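Review: Worketia Good Practice Pack for Hand-Held Grippers

Last updated: 20 April 2025

We bought the Worketia pack in November and have worked to it ever since. It is a set of rules for people who record pick-and-place work with hand-held grippers, in home-like rooms full of ordinary stuff. You get a spiral-bound rule book of 30 pages, a laminated card for the wall, and a sheet of check boxes to copy. Branik sells it, and the text was written by a small outfit called Trajkovski. No software and no login.

I run the recording room at our Lullton site with Marisol Nakamura, and between us we have trained most of the operators there. Before the pack we had our own rules, which lived in a shared file and contradicted each other in places. Most of this review is about whether the printed version is better. It mostly is.

What the rules cover

The book has six chapters: the room, the tool, the grip, the release, working near other people, and record keeping. The room chapter is the one I use most. It does not ask for a bare room. It asks that the floor where you stand and step is clear, that bags and boxes stay out of the walking path, and that nothing gets moved halfway through a recording unless moving it is the task. We had been tidying between takes, so that was a change for us.

The tool chapter is short. Check the pads, check the pivot pins, open and close the fingers a few times, then start. It takes less time than reading it.

The grip chapter says to take soft things between the pads at a point where they won't slump, and to pause before you let go. Trash gets its own page: bring the item over the opening, keep the fingers out of the liner, release, lift straight up. Marisol thought a whole page on trash was silly. She has since taped a copy of it next to the bin.

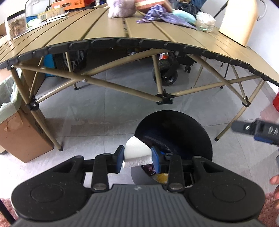
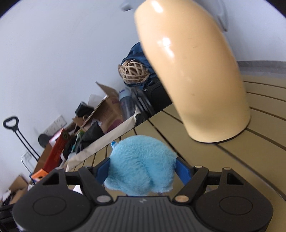 A folded white piece at the bin in the first, a light blue plush toy in the second.

What works

The wording is good. Each rule is one sentence with a verb at the front, and where a rule has an exception it is printed right under it. New operators read the book in one sitting and ask sensible questions afterward.

The check sheet is also good. It has a box for each operator's initials and a line for anything odd, and the line is long enough to write on. We went through 300 recordings made with the sheet and found far fewer restarts than in our older batches, though some of that could be practice.

The chapter on two people working in the same room is the best I have seen - keep your tool out of the other person's reach, say it out loud before you cross in front, and if the grippers touch, both stop and check the pads. We had no rule for that at all.

What doesn't

The laminated card is too small. From across the room you can't read it, and it leaves out the release rules.

Soft toys and cloth are treated as the same thing. They don't behave the same in the fingers. Long fur folds over the pads and hides how much you've got hold of, and a cloth hangs down and catches on whatever is next to it. We wrote our own half page for each.

Record keeping assumes one person does all the filing. With more than one shift that falls apart. Nataša Halilović, who handles our files, ended up redoing the naming rules, and I would suggest any larger group do the same before they start. She says the pack's scheme would hold up to 2000 recordings at most.

The binding is weak. Two pages of our first copy came out, and Branik sent a new one without any fuss.

Who should buy it

A group that is starting out, or one like ours with rules scattered over several files. If you already have a written procedure that people follow, borrow a copy and read the chapter on shared rooms. We are keeping ours, with the extra pages clipped in at the back, and I have asked Branik for a bigger card.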